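# A Day Among the Simulated Arms

*August 13, 2023*

You get off the regional train at Fernard, walk past a closed bakery and a very busy tire shop, and there is the old dairy with its doors propped open and a line of bicycles against the wall. Dimine moved in three years ago. The firm teaches robot arms to handle household things, and once each summer it lets the public come in and watch. I went because a reader wrote to say I'd enjoy it, and I enjoyed it so much that I missed my train home.

I had expected a hall full of machines. There is one, upstairs, and we got to it after lunch. But the morning belongs to the long room on the ground floor where the milk tanks used to be, and what's in there is screens. Dimine does most of its early work in simulation, inside a program it calls Juvura, and the people who run it clearly love showing it off. They pulled up stools for us, dimmed the lights, and let the thing run.

What you watch is a robot doing chores in a furnished room that exists only as numbers. The room that day was a bedroom with brick walls and a big wooden table, and the arm stood on its base next to it. There was a lamp on the table, a pair of glasses, a basketball (why not!), and a white mug. The task on the schedule was listed as "table work, mixed objects," and the arm went at it over and over, with the engineers calling out what to look for like people watching a ball game with friends.
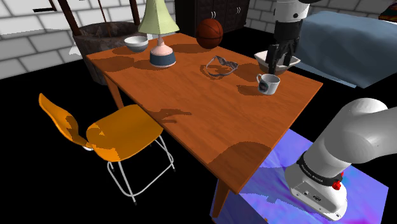

One of the engineers told us that dishes are her favorite things to test with, and once she'd explained why, they became mine too. A dish has a thin edge, and a thin edge is a rotten thing to hold. Grab it too far out and the whole thing wants to tip. Come in at a bad angle and the fingers bump it away before they close. A person solves all this without noticing. An arm has to be told, or has to find out by trying, and trying is where the simulator earns its keep, as she put it, because a plate that breaks in Juvura doesn't need to be swept up.

They will happily run the same pickup 100 times while the staff are having coffee, with the objects shifted a little between tries. Then someone goes through the bad ones. I sat with the person doing that for a good half hour. He had a paper notebook, a nice fat one, with columns for "slipped," "bumped," "gave up," and one headed "weird." The weird column was the longest. In one entry he had written only "went for the ball." He played us that one twice, and a boy in the front row asked for a third time and got it.

There was plenty to learn about shadows, too, which I hadn't given a thought to. The light in these rooms can be moved the way you'd move a lamp at home, and the shadows of the arm swing across the table along with it. That matters if the software is working from camera views. A dark streak over a wooden tabletop can look like an object to a system that has never met one, and so the team changes the light on purpose. Morning, evening, harsh, soft. One visitor who paints for a living got into a long and very good conversation with them about how wood changes color under a low sun, and I think both sides came away with something.

I asked where all the objects come from. Some are bought from libraries of ready-made models, and others are made in house by a small crew at the back of the room, who had a shelf of real cups, toys and kitchen things they measure and copy. They've reached some 200 models of their own. You're allowed to pick up anything on the shelf and then find it on the screen, and it's a strange little thrill to hold a cup in your hand while its double is sitting on a desk in a house that isn't there.

Before lunch we got the mug.
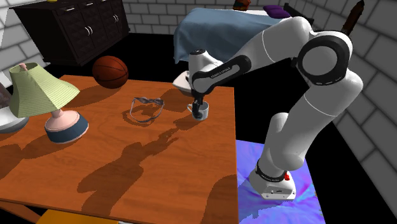
Mugs sound easy. You and I would go for the handle, or wrap a hand around the side. With two narrow fingers there are more choices than that, and the team spent a cheerful ten minutes arguing in front of us about which one they like. The handle is tidy, but it may be facing the wrong way. Around the outside works if the gripper opens wide enough. Or one finger can go inside and one outside, so that you pinch the wall of the cup, and this has its fans and its enemies. We voted by raising hands. The handle won by a mile, and the engineers groaned.

I liked that they were willing to argue in front of strangers. I also liked that they talked about the gap. Everything in Juvura weighs exactly what somebody typed in, and every surface is as slippery as somebody decided it should be. A real mug has a chip in it, or a tea bag string hanging over the side. A grasp that does fine on the screen may do badly on the bench, and they had kept a list of those cases since March and pinned it by the stairs for us all to read. It runs to several pages. I read every line of it while my soup got cold.

Lunch, by the way, came from Bednárik, the restaurant across the yard, and if you go, get the dumplings.

In the afternoon we went up to the hall, where real arms stood behind a painted yellow line and real dishes waited in plastic crates. It was slower than the screens. The arm would reach, stop, think, and reach again, and the crowd leaned forward along with it. When a bowl finally came up off the bench and stayed up, people clapped, and a toddler who had been asleep through the whole thing woke up and clapped too. A second try dropped the bowl from a hand's height onto a rubber mat, and that got a cheer of its own.

I went back down afterward. The long room had mostly emptied out, and one of the screens was still running table work for anyone who cared to sit. I took a stool. You start to see things once you've watched for a while, like how the arm slows down in the last bit of its approach, and how much of the job is over before the fingers even close. I tried it myself later with a cereal bowl at home, very slowly, thumb and one finger only. I'd suggest a plastic bowl.

**If you go:** Dimine opens its doors to the public once a year, in summer. Entry is free, but places are limited to 100 and you have to sign up ahead of time. The ground floor is step-free, and there's an elevator to the hall. Children are welcome and there are low stools for them near the front. Trains back from Fernard thin out early in the evening, so check the last one before you sit down in front of a screen.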